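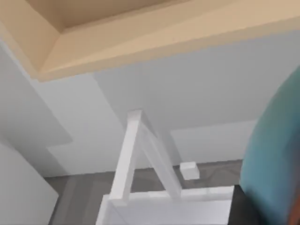

Under-cabinet lights are the one electrical job I tell everybody to try first, because the plug-in low-voltage kits are friendly and you never have to open up a wall. I'd been chopping onions in my own shadow for years before I finally did mine (the ceiling light was right behind my head, so of course I was). I had a quote of $229 for two fixtures, hardwired, and I'm sure they would have looked great, but I did the whole thing with a strip kit on a Wednesday evening and still had time to make dinner. The first thing to do is get down low and look up at whatever you plan to mount on. What you want is a shallow, boxy hollow with a thick lip along the lower edge, like the one in that beige overhang, with a plain pale wall below it for the light to wash down. The lip hides the strip from anybody standing up, and a smooth wall makes the light look a lot softer than a shiny one does.

What I used

Tretus LED strip kit, warm white, 263 lumens per foot
Jetgate plug-in driver with a built-in dimmer
Aluminum channel with a frosted cover
Rubbing alcohol and a clean rag
Small cable clips, the stick-on kind
Tape measure, pencil, sharp scissors, a fine-tooth hacksaw

I got the channel at Lefèvre in Prastthorpe, where they'll cut it for you if you ask nicely and it isn't Saturday. Mine I cut at home with the hacksaw and then spent forever filing the end. Ask nicely.

Step 1: Measure and plan the run

Measure the inside of the hollow, from side to side, and write it down. My run came to 53 inches. Then look at your strip: there are little marks, usually with a scissors symbol, and those are the only places you can cut it. Pick the closest mark that's shorter than your measurement. Do the channel next and leave a little room at one end for the wire to come out without a sharp bend.

Front or back? I've tried both! With the strip near the front, right behind the lip, you get good light on the counter where your hands are. Near the back you get a pretty glow on the wall and a dim cutting board. I went with the front. If your countertop is polished stone you may see the dots reflected in it, and the frosted cover helps with that more than moving the strip does.

Step 2: Test everything on the table

Please don't skip this one. Plug the strip into the driver while it's all still loose, turn it on, run the dimmer up and down, and look for dead sections. Unroll it completely first, since a lit strip shouldn't be left on for long while it's coiled up on the reel. I let mine run for 20 minutes while I dug around for the pencil. One section near the end flickered, and it was just the clip connector not quite closed. Much nicer to find that sitting down than lying on your back on a countertop.

Step 3: Check the driver

Add up what your strip draws. The box gives you watts per foot, so multiply by the number of feet you're using and compare that with the rating on the driver. You want some slack there. I aim for using up to 80 percent of the rating and no more. Check the voltage too: a 12-volt strip wants a 12-volt driver, and a 24-volt strip wants a 24-volt one, and mixing them is how you end up with either a very sad glow or a ruined strip.
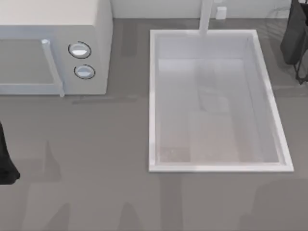 Can I plug the driver into the same outlet the microwave uses?

It depends on how that outlet is wired. Plenty of microwaves are on a dedicated circuit, meant for that one appliance, and you should leave that one alone and use a regular countertop outlet for the lights. Look at the labels in your breaker panel, and if they don't tell you, have an electrician check.

Step 4: Clean, then stick

Grease is the enemy! The underside of a kitchen cabinet has a film on it even if you swear it doesn't. Wipe it down with rubbing alcohol, let it dry, wipe it again. Screw the channel clips up first with short screws (hold one against the side of the cabinet bottom before you drive it, so you know it won't poke through into your cereal). Snap the channel into the clips, then peel the backing off the strip a few inches at a time and press it in as you go. If you peel the whole thing at once it will stick to itself, to your sleeve and to the cat.

Don't fold the strip flat to get it around a corner. Cut it at a mark and use a corner connector.

Step 5: Wire it up and tidy the cable

Unplug the driver before you connect anything. Match plus to plus and minus to minus. If the strip doesn't light on the first try, check this before you blame the kit, because with a single-color strip a flipped connector just means no light at all. Close the connector until it clicks.

Run the low-voltage cable along the back corner with the stick-on clips, and keep it well away from the range and anywhere it could drop into the sink. The driver itself needs air, so don't bury it behind a stack of cookbooks. I put mine inside the end cabinet, on the side wall, with the vent slots clear.

One thing I do want to be firm about: the cord from the driver to the outlet stays out in the open. Flexible cords don't go through walls or behind drywall. If you want it all hidden, that's in-wall wiring, and you'll need the right cable, a proper box and probably a permit. My friend A-yeong Ki does this for a living and she's who I'd call for that part.

Step 6: Set the dimmer

Do this after dark, with the ceiling light off, and again with it on. I keep mine pretty high when I'm cooking and way down low for the rest of the evening. If you hear a buzz at the low end, nudge it up a hair. A plug-in driver with its own dimmer shouldn't be run off a wall dimmer as well, so if your outlet is switched by one, pick another outlet.
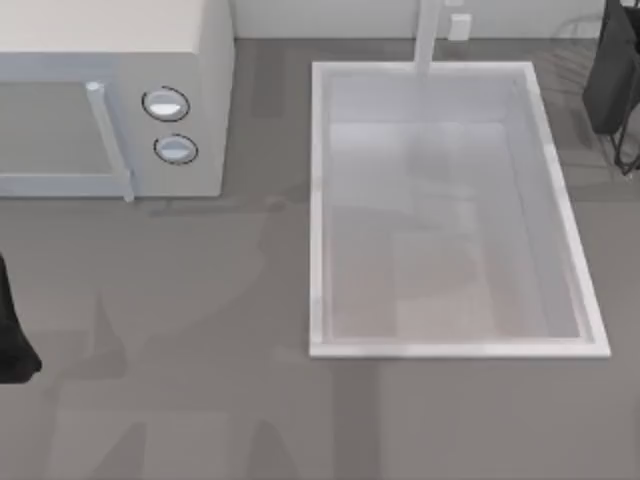 White microwave with two round control knobs to the right of the door handle.

A few things that went wrong for me

The first strip I ever put up had no channel, just its own sticky backing, and one end let go in April when the kitchen warmed up. The channel fixed that.

I also bought cool white by accident the first time and my kitchen looked like a dentist's office. Timothée Gautier wrote in to say he loves cool white over a workbench, and fair enough, but for food I'd go with 2700K or 3000K.

If the far end of a long run looks dimmer than the near end, feed the strip from the middle, or split it into two shorter pieces with a cable from the driver to each. And keep the offcuts! They fit nicely inside a dark pantry, with a spare connector and a little driver of their own. I'm doing mine next, once I find where I put the pencil.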